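How to sort, clean and store bead bracelets made of seeds

In my family we wear bracelets from large brown seeds, the rough kind with deep grooves, and over the years they multiply. One comes from a market, another from an aunt, a third breaks and is kept "for the beads". When I moved to my present flat I had a whole drawer of them in one knot. It took me an evening to bring it in order, and since then I do the same work every January. I write down my method for those who have a similar drawer.

It is written for rudraksha and similar hard seeds. For glass or stone you can be less careful with water, and for pearls you should be more careful with everything.

What you need

A small table with a light surface, good to look at small parts on. If your table is dark, spread a white pillowcase on it.
A soft toothbrush which was never used with toothpaste.
A dry cotton cloth, and a second one slightly damp.
A wooden toothpick and a thick blunt needle.
A small plate with a rim, for loose beads.
A little vegetable oil or sandalwood oil, a few drops only.
Small cotton bags or paper envelopes, one for each piece.
A pencil.
Elastic cord or strong thread, if something must be strung again.

I buy my elastic cord from Sotelo, because the shop near me has it. Any cord of 0.8 or 1 mm is fine, as long as it passes twice through the hole.

Step 1. Take everything out

Empty the drawer, the box, the dish by the mirror and the pocket of the winter coat. Put all on the table in one heap. I know that it looks worse than before, but if you begin with half of the things, you will find the missing bead only after the bracelet is closed again.

Do not pull anything at this moment. Seeds with a rough surface hold on each other like burrs, and a thread that is old will break exactly when you are impatient.

Step 2. Lift off what is not a bead bracelet

Among seed bracelets there are always other things: knotted cords, metal bands, a tassel which belongs to something. Take these away first, from the top to the bottom. What lies on top is usually free and you can lift it straight up. What is pushed between the beads needs a second hand. Hold the heap with one palm and turn the metal slowly until it comes by itself. 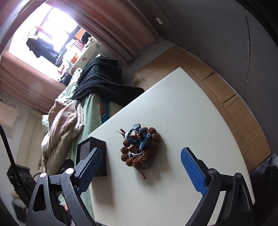
Knotted ornaments need the most attention in this step. Their loops like to catch on the grooves of the seeds, and one pulled loop spoils the whole braid. When a loop is caught, push the seed back through it with the blunt end of the needle. Never pull the cord. If the loop has already become too long, leave it so until the end, and then work the extra length back through the knot little by little, following the cord with your finger.

Put the metal pieces separately on the dry cloth. Metal rubs on seeds and in time can leave grey marks on them, so these two should not live together in one bag.

Step 3. Untangle the bracelets

Now you have only the beads. Look for the bracelet which lies uppermost on the largest part of its circle and free this one first. Open the heap with your fingers from inside, as you would open wool, and do not shake it.

If two bracelets are twisted around each other, lay them flat and make the twist looser and wider. When it is wide enough, you see which circle must go through which. With elastic bracelets you have some help from the stretch, but old elastic has no stretch left, so try it gently at one place before you trust it.

Tassels I comb with the fingers, from the lower end up to the knot. A toothbrush also works, but only on a tassel that is tied firmly. Cut nothing. A thin thread that sticks out somewhere can be the end of the main knot, and if you cut it short the knot may open the next day in the bus.

Step 4. Check each piece

Lay the bracelets in a row and go slowly from one to the next. I check the same points every time:

Is the thread fluffy, thin or grey at any place between two beads?
Is the knot closed and does it sit beside a bead or inside it?
Are there cracks in the seeds, especially near the hole?
Does any bead turn much easier than the others? Then the hole has become wide and it will wear the thread.
Is there dust or old soap in the grooves?

Make two groups: those which are healthy and need only cleaning, and those which must be strung again. Loose beads go on the plate with the rim. I once used a flat plate and was looking under the cupboard until 11 at night.

Step 5. Clean the seeds dry

For most bracelets dry cleaning is enough. Hold a bead between two fingers and brush along the grooves, never across. Turn it a little and brush again. Where dirt is hard, loosen it with the toothpick and then brush once more. Wipe with the dry cloth.

If there is soap or hand cream in the grooves, use the slightly damp cloth, bead by bead. I do not put the whole bracelet in water. The seeds themselves survive it, but the thread inside stays wet for long and starts to rot where you do not see it. After a damp cleaning leave the piece on the cloth for 24 hours, not on the radiator and not in the sun, because fast drying can make cracks.

Coloured cords and tassels should stay away from the damp cloth, red ones above all. Red dye from cheap thread travels very easily. Before you wet any coloured cord, press a damp corner of white cloth on its end and look if the colour comes off.

Step 6. Oil, but very little

When the seeds are completely dry, put one drop of oil on your fingertip and rub it over three or four beads. That is really all. Too much oil makes them sticky and collects the dust you have just brushed away. Wait 20 minutes, then wipe with the dry cloth. Keep oil from elastic, as it becomes weak from it. If your bracelet is on elastic, I recommend to skip this step completely or to do it when the beads are off the cord.

Step 7. String again what must be strung

Before you cut an old thread, lay the bracelet in a circle and remember where the biggest bead is. Seeds have different sizes and the maker usually arranged them so that the small ones sit near the knot. Cut the thread beside the knot and slide the beads off one after another in the same order.

Take double cord, leave a hand's width on both sides, and string the beads on. Make a surgeon's knot, pull it slowly and evenly, and let it sit for some minutes before you cut the ends. With seeds I do not use glue, because the hole is wide and I can hide the knot inside it. If the tassel belongs to this bracelet, tie it on now, with its own thread around the main cord.

Long prayer strings are another story. A full one has 108 beads and I would not restring it at the same table with bracelets. Do it on a separate day.

Step 8. Store them apart

One bag for each piece, this is the whole secret of not doing the same work again in spring. I write with pencil on the bag what is inside: "brown, big, elastic" or "small, for the left hand". Knotted cords I lay flat in an envelope so that the loops keep their form. Metal bands go in their own bag with a piece of soft paper.

The bags stand upright in a shallow box, like cards. Mine is an old tea tin from Brallent and it closes well but not airtight, which is good for seeds. In a fully closed plastic box they can get mould, particularly if you packed them a bit too early after cleaning. Do not store them in the bathroom.

Some questions I received

Can I use an ultrasonic cleaner? I would not. It is made for metal and hard stones, and I have seen a seed open along the groove after it.

The beads became darker, is it bad? No, this comes from the skin and from wearing. With oil they become also darker. Only white or green spots are a bad sign, and such a bead should be brushed outside, dried well and kept away from the others for some weeks.

How often must I change the thread? For a bracelet worn every day I change elastic once in a year and cotton thread a little more often. For the ones which are mostly in the bag, I look at them in January and decide then.

What to do with single beads left over? Keep them in a bag of their own, sorted by size if you have patience. When one bead in a bracelet cracks, you will be happy to have a similar one - it is difficult to find the same brown later.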